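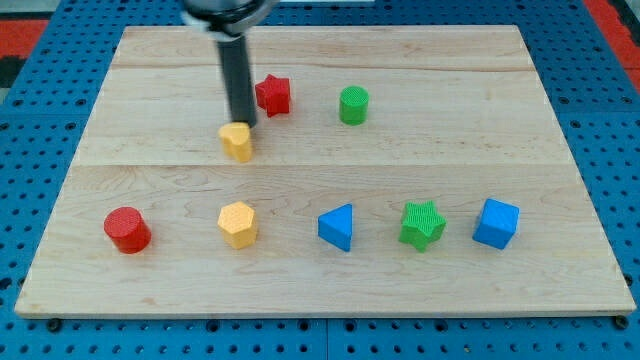

Maple board on the pegboard table, coloured blocks on top

Finish for a maple benchtop?

dovetail_dan
Posted 13 Jul 2018
Planning a maple top for a craft table the kids will use. It will see glue, texta and the odd spilled cordial. The board in the photo is the look I'm after, pale with the wavy grain and a few darker streaks left in. I don't want it going orange. The guy at Dondel pushed a water-based poly, my father-in-law says oil and nothing else. Top will be three planks edge-glued. What would you use?

grainraiser
Water-based poly. Oil will yellow maple, maybe not in the first year but it gets there. I did a hall table in Danish oil and it is the colour of weak tea now. Wet the surface first, let it dry, knock the fuzz off with fine paper, then three thin coats.

Mallee Root
Disagree with the above. Poly looks good until the first deep scratch, then you are sanding the whole top back. With hardwax oil you rub out the bad patch and wipe on some more. My kitchen bench has had it since we moved in and I touch it up every October. Takes an afternoon.

grainraiser
You touch it up every year. I haven't touched mine at all. He said kids and glue. PVA peels off poly with a fingernail.

Mallee Root
PVA comes off wax too if you get to it early. Texta is the real problem on either one.

tinny72
What grit are people stopping at? I went too fine on maple once and the stain wouldn't take, came out blotchy.

grainraiser
He isn't staining it so blotching isn't an issue. 180 before the first coat is plenty, then 320 between coats, by hand.

dovetail_dan
Correct, no stain. I have half a tin of Zetetti hardwax here from another job, so I might try that and the poly side by side on offcuts. Does the hardwax darken it much?

Mallee Root
A bit warmer. They do one with white pigment in it that keeps it paler. Use your offcuts, and leave them on a windowsill for a while before you decide. Do both faces of the top as well or it will cup.

shedlight
Agree on both faces. I only finished the show side on a top from Ikent and it moved enough to rock a mug. Also allow for movement where you screw it to the frame - slotted holes or figure-eight clips. Maple moves more than people think.

dovetail_dan
Was going to use pocket screws straight up into it.

shedlight
Don't. It will split along a glue line the first dry winter with the heater going.

tinny72
I've pocket screwed plenty of tops and never split one. Depends on the width.

dovetail_dan
It's a wide one so I'll get the clips. Offcuts are sanded, first coats going on tonight.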